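Varura catch-up, October
Notes by me again (I lost the coin toss), so if I got you wrong, shout and I'll fix it.

Here: King-fai Man, Daichi Oda, both people from the Sowa labeling side, and me. We started at 9:30 with no slides, hooray.

Where the set stands

We now have 3,405 episodes on the Pisus server, and 1,111 of those are the fridge family (put in, take out, move from one shelf to another). Everybody was pleased with that until Daichi pulled up the reject list. 152 fridge episodes are out, nearly all for the same thing: the episode gets saved before the item has come to rest, so the model would be learning from a put-away with no ending. We agreed to hold two full seconds of stillness before saving. I said I'd been doing that already, and then we looked at my episodes, and, well, I had not been doing that already.

The 152 stay on the server in their own folder. King-fai may want them later as negatives and I don't have the heart to delete them anyway.

Bottle to fridge

This was the big item and took up most of the hour. The bottle task is next: it starts on the white table, it ends up in the fridge, and the instruction text is "put the bottle in the fridge" plus whatever rewordings Sowa gives us. I put a start view up on the big screen so we were all arguing over the same thing. 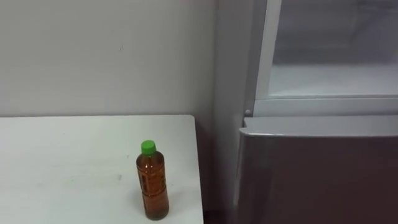
King-fai wondered whether one bottle was going to teach the model anything except that one bottle. He would sooner have fewer repeats and more kinds, with some short ones, some wide ones, and some that are half full so the liquid sloshes around in the grip. Daichi didn't disagree, but he wants one clean block first so that when training goes sideways we have something simple to go back to. I'm with Daichi on this one, mostly for selfish reasons (swapping objects eats my whole afternoon!), but King-fai's point is fair and we wrote it into the plan.

So what we settled on is 90 episodes with the green-capped bottle, same lighting, start position moved every time. After that we stop, train a small run overnight, and look at it together before anybody records more. Then the mixed bottles.

A longer side argument about start positions. I tend to drift toward the front of the table without noticing, and it shows in the plots. Daichi will make a little script that calls out a spot before each episode. He wanted to tape a grid on the table and that got voted down, quickly, as the policy would happily learn the tape.

Also still open: does the fridge door begin open or closed? Closed makes the episodes a lot longer and the failures a lot uglier. We're parking it until we've seen the overnight run.

Labels

Sowa finds our free-text notes hard to use. "Kinda bumped it" is apparently not a category. They'll send a short pick list, and I promised to stick to it and keep my feelings in the comments field.

Plornero export

Still dropping the last frame. King-fai has a fix on his branch and wants one more day with it. Please don't export anything until he says go.

To do

Me: record the 90, two-second hold on every one, for real this time.
Daichi: start position script, and rerun the reject check on the older fridge episodes.
King-fai: Plornero fix, and a list of bottles he wants us to buy.
Sowa: pick list, plus rewordings of the instruction.

We ran over by ten minutes and I still owe Daichi a coffee from last time. Next meeting is once the overnight run is done, same room.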